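Search this site
Search term ... Go
Print this page | E-mail this article

4. What the Work Looks Like, and What It Changes

4.1 The garment table

Anyone who has sorted clothing for a living will tell you that the hanging is only the last part of it. At the Fasdale sorting room, where our study was based, most of an attendant's effort goes into the pile itself – finding a sleeve, telling one white item from another, and working out which fold belongs to what. We had expected to write mostly about lifting and reaching, and we are grateful to the attendants for steering us, very patiently, back to the table.
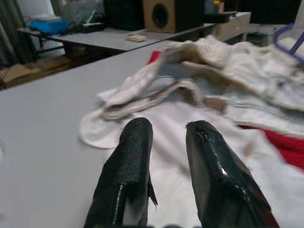
Figure 1a. Gripper fingers over light-colored fabric lying in loose folds, with red cloth showing among it.

A two-armed system such as Skernetine meets the same trouble. We logged 1234 hanging attempts over the study period, and the attendants were kind enough to keep notes in their own words alongside our records. Of the 152 notes that mention a delay, 73 are about garments tangled with one another or with a hanger. One attendant wrote that she had stopped thinking of herself as the person who hangs things and had begun to think of herself as the person who lays things out, and several of her coworkers told us much the same over lunch.
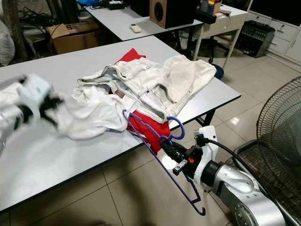

Figure 1b. Both arms at the table, the right gripper holding a purple hanger beside off-white jeans and a red garment.

We found this shift easy to overlook. The old task had a rhythm to it, and people talked while they did it. Preparing a pile asks for more attention and leaves less room for chatting, though it is gentler on the shoulders, and the older attendants in particular were glad of that. Güler's framework for shared handling tasks calls this "moving upstream," a term we have borrowed here with some caution.

4.2 The rack
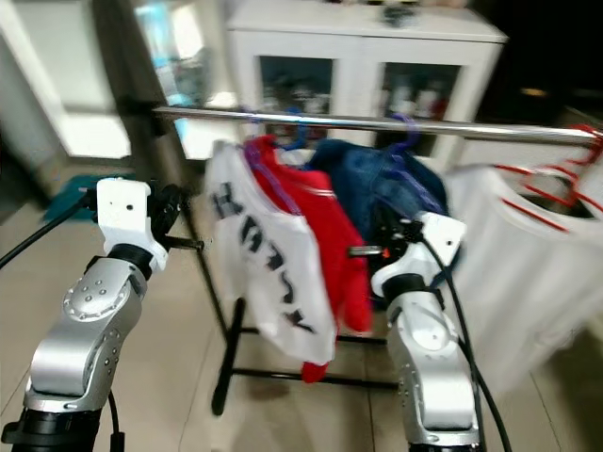 Spacing and order on the rail matter more to the staff than we had guessed. Attendants at Fasdale like to group by weight, so that heavy items do not crowd the light ones, and in the first weeks they would quietly rearrange the rail when a run was over. After December we asked them to tell us before doing so, and those conversations taught us a good deal about what a finished rack means to the people who will use it next.

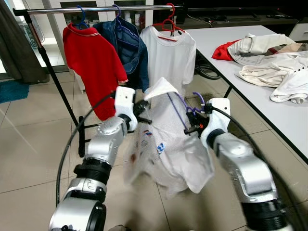 The question of pace came up in nearly every interview. Attendants did not want to be hurried by the arms, and they did not much care to wait for them either! The arrangement they settled on at Fasdale was to prepare the next pile during a run and to step in only when asked, with one person free to decide when to stop. We return to staffing and training in Section 5.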